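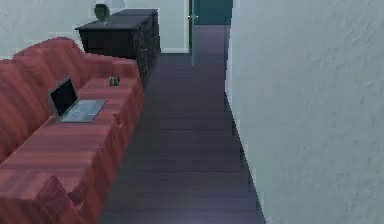 Bretthorpe, August

I have been reading advice about decluttering for most of this summer, which is a strange way to spend a summer when you could be decluttering. I started because a friend forwarded me a newsletter. I kept going because I was annoyed by it. The newsletter said the average home could lose a third of its contents and the people in it would feel "lighter within days." A third of what, by weight? By number of items? Does a box of thumbtacks count once or a hundred times? There was no footnote. There never is.

Let me say up front that I don't love clutter. I grew up in a house where you had to move a stack of something to sit down, and I have no fond feelings about it. My own place is tidy enough that I can have people over without a day's warning. What I have trouble with is the promise. Somebody writes a book or starts a channel, and within a few pages the claim has moved from "you will find your keys faster" to "you will be a different person." I have thrown out plenty of things in my life and I have been the same person every time, standing at the curb, wondering if I should have kept the fan.

The current favorite around here is something called the Tekano method. I don't know where the name comes from and the website doesn't say. It has been going through my office like a cold. The idea is that every object you own must be given a "reason card," and if you can't fill in the card in one sentence, the object leaves. You can buy the cards. You can of course also buy the box the cards go in, and a pen. I asked a coworker whether the box had a card and she didn't think that was funny.

I tried it anyway. I don't think it's fair to complain about a thing you haven't tried, and I had a free Sunday. I didn't buy the cards, I used the backs of old envelopes, so maybe that's where it went wrong.

I began with the kitchen because the instructions said to begin with the kitchen. Four spatulas. One sentence each. "This one is for eggs." "This one is also for eggs, when the other one is dirty." I found that I could write a sentence for nearly anything. I wrote one for a jar of rubber bands and one for a melon baller I've used twice. The method seems to assume that people are bad at making excuses for their stuff, and I would like to know who they tested it on. By lunch I had a pile of envelopes and one cracked mug to get rid of. So now there was more in the kitchen than when I started.

The defenders will tell you I did it in bad faith. Could be. But every one of these systems has that escape hatch built in. If it works, the method worked. If it doesn't, you weren't ready, or you held back, or you skipped the breathing part at the beginning. (There is a breathing part at the beginning. I skipped it.) I'd have more respect for a book that said on page one, this will help some of you and not others, and we don't really know which.
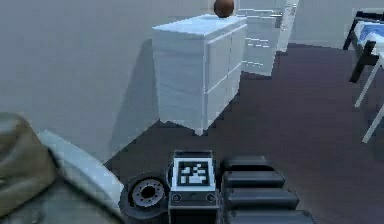
Issue 9

Somebody wrote in after the last issue to ask why I don't just leave people alone to enjoy their empty shelves. I do leave them alone. I've never walked into anyone's house and put things back. But the empty shelves don't leave me alone, is my point. They're in the waiting room magazines, they're in the ads before the video about fixing a faucet, and last month they were in a flyer from Timia, the furniture store out past the bypass, which has discovered that it can sell people more furniture by telling them to own less.

I kept the flyer. It's good reading. The headline says "Less is the new home," and then there are pages of cabinets, benches with lids, beds with bins under them, and an ottoman that opens up. Everything in it is for putting things in. If I had really gotten rid of a third of what I own, I wouldn't need a single item in that flyer, and I'd guess the people at Timia know that as well as I do. I bought one of their under-bed bins a few years back. It is full, and I could not tell you of what without going to look.

Then there's the money side, which the books treat as a settled matter. Sell what you don't need, they say, and enjoy the extra cash. Has the person writing this ever tried to sell a used bread machine? I have. I listed mine, and for 3 weeks I answered messages from people who wanted to know if it was still available and then vanished as soon as I said it was. One man wanted me to drive it to him. In the end I took it to the donation center, where they told me they had all the bread machines they could use. They took it to be nice. I'm fairly sure it went straight into the dumpster behind the building, and I'm fairly sure a good part of what gets "released with gratitude" ends up in that same dumpster.

I don't see that part covered much. The before and after get plenty of space, and the trip to the dump gets a line about donating responsibly. Try calling around to find out who will take a used mattress and you'll learn how much responsible donating costs in time and gas.

What about the research? I looked, as well as a person with a library card and no training can look. There are studies where people who say their homes are messy also say they're stressed. Okay. I'm stressed when I have a lot to do, and when I have a lot to do my home gets messy. Which way does the arrow go? The articles I read that cited these studies never brought it up. One of them cited another article, which cited a podcast.

I'll give them the following, because I said I'd be fair. The one piece of advice I took from the whole summer's reading and still use is to keep a paper bag by the closet and drop a shirt in it whenever I put the shirt on and take it right back off. No cards, no breathing. When the bag fills up it goes to the donation center, and so far they haven't sighed at me about shirts. I don't feel lighter. The closet door closes, though, and before it didn't always.

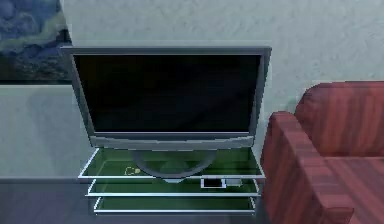
TV and stand, switched off.

The last thing that bothers me is the timing. Why is it always a "season"? There's a spring reset, then a back-to-school reset, then a big one before Yule so you can make room for the presents, and then January, when you're told to clear out the presents. I went back through the emails I'd gotten from the one newsletter I signed up for, and there wasn't a gap in the year when I was supposed to be done. If a mechanic told me my car needed the same repair every few months forever, I'd find another mechanic.

My coworker with the card box has moved on, by the way. She's doing something now where you pack up everything as if you were moving and only unpack what you need. I asked how it was going and she said the boxes were in the garage and the car was on the street. She seemed happy enough, and she asked if I wanted the reason cards, because there were over half of them left in the pack.

I said no. I've got plenty of envelopes.

Next time I want to get into the water filter business, since several of you asked, and because the one under my sink has a red light on it that came on the day after the warranty ran out. If anyone has had the same light and just ignored it, write and tell me how long you lasted.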